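Search this site Search Enter keywords Go

The Plisudstead Newsletter, September

ON THE PROPER KEEPING OF CAPS

By Gunārs Kairys

The summer issue carried a short paragraph of mine suggesting that a baseball cap should not be kept on a doorknob. I have been writing for this newsletter for a good many years, on drains, on the parking situation at Brollstead, and once at some length on the county's plan to spend 4,000 dollars on a bench. None of it drew a single letter. The doorknob paragraph drew so many that the editor has asked me to write a whole item about caps and please be done with it.

So, caps.

I should declare my position. I own too many of them. My wife puts the figure at 40 and I have never asked her to show her work. They live in the hall closet, in the car, on the post at the bottom of the stairs, and in one case inside another cap, where it sat for two winters while I accused my brother-in-law of taking it. I apologized to him at Thanksgiving. He has not been gracious about it.

The trouble with a cap is that it looks as if it can take care of itself. A felt hat comes in a box and makes you nervous. A cap comes in a plastic bag, or free with a tank of gas, and you treat it accordingly. You sit on it. You stuff it in a coat pocket with the car keys. Then you take it out in front of people and wonder why the crown has a dent in it like the fender of a rental.

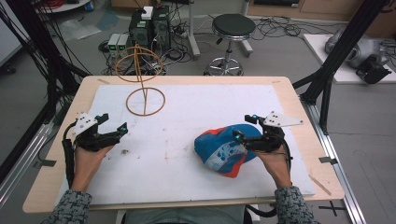 Blue cap with orange-red trim, crumpled on the board. Wire stand at left, waiting.

You will notice the wire stand. It has a ring at the bottom, a rod going up, and an open hoop affair at the top, and I am told it could pass for a sculpture. I have decided it is a hat stand. Anything with a flat foot and a round top is a hat stand if you own enough hats, and I have in my time used a lamp, a newel post and a cantaloupe.

The case for a stand is simple enough. A cap wants something inside it. Left flat on a table it slowly gives up, starting with the front panel, and a cap with no front panel makes any man look as if he has been recently rescued. Put it over something round and open, where the air can get in, and it remembers what it was for. Overnight is usually plenty. I have one from the Illoler hardware store that needed most of a week, but it had been under a dog.

Now the technique, such as it is. Open the crown up first with your fingers, from the inside, the way you would open a paper bag. Push the front panel out. If there's a crease across it, work along the crease with a thumb and don't lean on it. Run a finger around the sweatband so it isn't folded under itself. Then lower the whole business straight down. People will toss a cap at a stand from across the room, and I won't pretend I have never done it, but the stand is wire and weighs nothing and you will spend longer picking it up than you saved.

The bill should point away from the wall. Mine points toward the door so I can grab it going out. Jomar Espiritu wrote to say that his points toward the wall "for privacy," and I have read that letter several times.

On the matter of bills generally, I had asked in the summer issue whether readers curve theirs, and how. The replies were heated. One household in Brollstead uses a coffee mug. Another uses two rubber bands and a soup can and would like it known that the soup is still good. A gentleman who did not sign his name believes a bill should be left as flat as the day it was made and that the rest of us are part of a wider decline. He may have something there. I curve mine by hand, a little at a time, while on hold with the phone company, and I would say the results are about as even as the service.

Washing is where friendships end. Jomar puts his in the top rack of the dishwasher. He has done this for years and his caps look fine, and I still can't watch. Older caps may have cardboard in the bill, and cardboard has never once come out of a dishwasher as cardboard. Mine get a sink of cool water, a spot of dish soap and an old toothbrush around the band. Rinse, press in a towel, and back over something round until dry. If there is a print on the front, go easy on it with the brush. Prints fade quickly enough without your help, and there's a lot to be said for a cap that has faded on its own schedule.

Please don't iron one. I had a letter about that, too, and I was sorry to hear it.

Last, a word on the secondhand question. The sale table at the Onu Café had a box of caps on it again this month, mostly blue, as these boxes always are. The price was 89 cents each. I went in for a sandwich and came out with a sandwich and four caps, so you may treat the figure my wife gives as out of date. If you buy from the box, check the strap at the back first. A bad front panel can be talked around. A cracked plastic strap is going to let go on the windiest corner in Plisudstead with the bus coming, and you'll have to decide in public how much you cared about it.

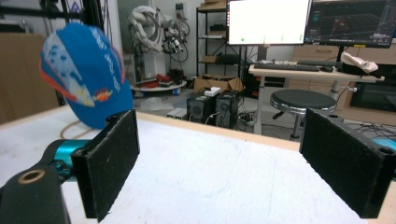 LETTERS ABOUT THE DOORKNOB

A selection, trimmed. The editor has allowed me 300 words and I have spent a fair number of them already on this sentence and the one before it.

From Brollstead: "I have hung my cap on a doorknob since high school and the only thing that ever went wrong is that people can't open the door."

From Jomar Espiritu, his second letter: "A doorknob is round. You like round. Explain yourself." The knob is too small, Jomar. It makes a bump in the top like a boiled egg under a napkin. I have seen you in that cap.

From a reader near Illoler: "What about antlers?" I have no antlers and can't advise.

From my wife, hand delivered: "Closet. Saturday's too late. Today."

Further letters to the usual address. Next month I return to the drains.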